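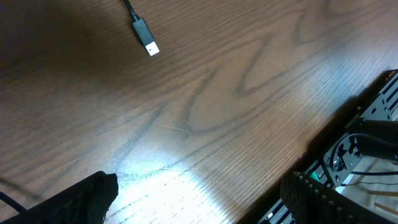 Gyula Csizmadia commented that a clear-table rule should cover loose cables too, or it's barely a rule.

Home Topics Ask Members Search

Do you write down rules for small two-arm setups?
Posted by Kadir Dönmez, Monday, June 4, 2018

I'm writing a one-page rule sheet for our bench arms at Comham and I keep going back and forth. Hands off the table whenever the motors have power, sure. But what about cables? Do you tie everything down, or leave some slack at the wrists? And who gets to turn the power on?

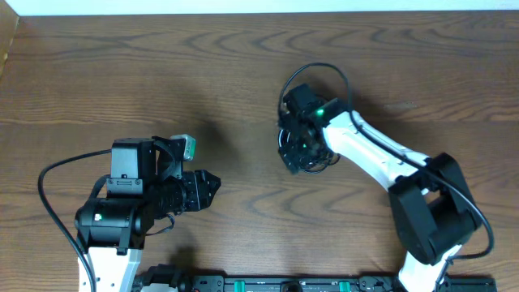

Sota Hamada

Leave slack! Move each joint slowly through its full range first, then tie the cable down where it never pulls. Ours says one person per session owns the power switch, and that person calls it out loud before moving anything.

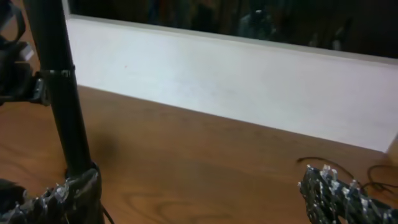 We also put the stop button where you can hit it without reaching across the arms — I'd make that rule one. And look over the finger covers before each session, they wear faster than you'd think.

Firdevs Kırmızıgül

We just use common sense lol. Slow speed for new people I guess.

Contact Fluswood Help | Copyright 2018 | Back to top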